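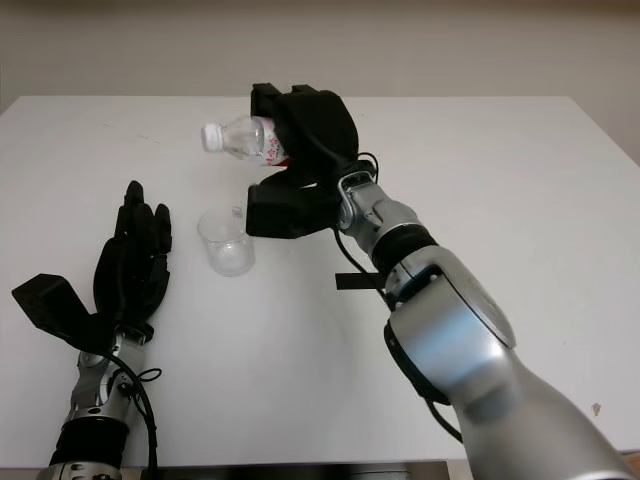 How long does it take to learn to repair a piano accordion? Bianca Rusu puts it at four years before she would let anyone work alone on a customer's instrument.

Rusu runs Hedgate, a two-room repair shop she opened after leaving a job in insurance. She learned from an older repairer who took her on for one day a week and paid her in parts. "I swept up a lot of old wax," she says. "Then he let me take the old wax out. Then, after a winter of that, he let me put new wax in."

The wax holds the reeds to their blocks, and it is the first thing she checks. It gets brittle with age, and a box that has sat in an attic will often have reeds lying loose inside. She mixes her own from beeswax and rosin and keeps the proportions in a notebook she doesn't show people.

Tuning is where the hours go. Each steel reed is scratched with a small file, near the tip to raise the pitch and near the rivet to lower it. "You take off almost nothing, close it up, play it, open it again," she says. "If you go too far you can come back, but you've thinned the reed. Do that a few times and it's finished."

She charges $1000 for a full tuning and rewax on a standard 120-bass instrument. Some customers hang up when they hear the price. Others drive a long way – one family came from out of state in January with a grandfather's accordion wrapped in a quilt, and it went home playing in time for his birthday.

Not every instrument gets accepted. Rusu turns away boxes with warped reed blocks unless the owner has a strong reason, and she tells people plainly when the repair would cost more than a better used accordion. "They bought it for $50 at a yard sale and they want me to say it's worth $4000," she says. "Mostly it's worth $50."

She plays a little herself, waltzes mainly, and doesn't perform. The waiting list is closed until 23rd February. After that she will take new work again, bellows repairs first.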